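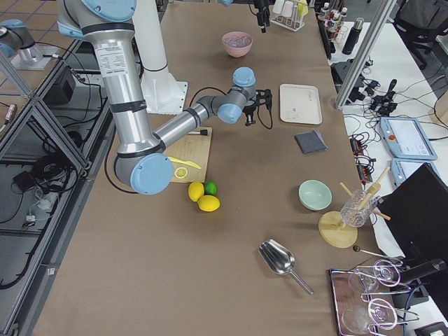

Watch the pauses, Rajitha Sarkar told our group before we had all found a place to stand, because the pauses are where the policy is deciding. I spent the rest of my visit to the Wevus lab in Rarnholm doing just that, and I loved it!

The idea is simple enough to explain on the bus home. People steer the arms through bar chores at the long table (lemons, ice scoop, glasses and all), and a single network learns from the recordings. The set stood at 2131 demonstrations in May 2022, and the newest result is 77 percent success on layouts the network had never been given. I asked twice to be sure I'd heard right.

Ice is the tough one. A clear cube gives a camera so little to hold on to, and the team has dropped depth sensing for it and works from plain color views taken close in at the wrist.

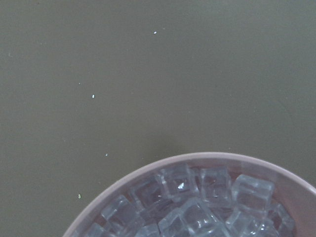
Questions after the tour

Someone asked if more data would help. Yes, up to a point: going from 1367 demonstrations to the full set helped most with scooping and hardly at all with slicing. The next open afternoon is in July and I've already signed up.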